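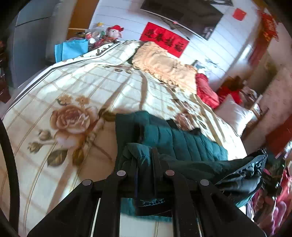 Zavovness hand-held gripper build: second progress report
May 15, 2025
4 min read

Since the last report the gripper has gone from a box of plates and printed spacers to a tool I can pick up and use, and I'm very happy with how it feels in the hand! The grant from Droltent was 2,000 dollars, and I've spent 557 of it so far, mostly on plate stock, bearings and the camera with its cable. Receipts are in the shared folder.

What got built

The linkage is the third version. Version one bound up halfway through its travel, and version two closed fine but had so much side play that the jaws crossed over each other on anything thick. The current one stacks the black plates in overlapping pairs with the arms running between them, and the pivots now have proper shoulder pins with washers on both sides. The slop is nearly gone. I cut the plates at the Horken shared workshop, which let me have the router for two evenings, and did all the filing and assembly at home on the kitchen table.

The cable gave me more trouble than the mechanism did. It used to leave the housing straight back and catch on my sleeve, so it now comes off to the side with a strain relief clamped under the rear plate. It's a bit stiff and I'd like a softer one.

Trying it on clothes

The proposal said rigid blocks first and fabric later. I swapped the order (sorry, I should have asked) and went to clothes on a bed, which is where the tool has to work in the end. Puffy jackets are wonderful test pieces. The quilted channels give the jaws something to close on, but the filling squashes down much further than you expect, so a grip that looks solid can be holding very little. Slick fabrics are harder, and I want to try a rubber face on the jaw tips before going further with those.

I've logged 40 pickups with this version, and 16 of them slipped before the garment was clear of the bed. Most of the slips were on shiny fabric or on a single thin layer. Hems and trim are much better, and I've started aiming for them.

Still to do

- Rubber jaw faces, two hardnesses
- Softer camera cable
- Thread locker on the outer pivots, which work loose after a long session
- Rewrite the logging script so it reads Kaushik board timestamps directly
- Drawings cleaned up enough for someone else to cut a set

I'd like to move the drawings to August, a month later than planned, so the jaw faces can be included. No change to the budget is needed for that. If Droltent would like to try the gripper, I can bring it to Horken any evening, along with a bag of jackets.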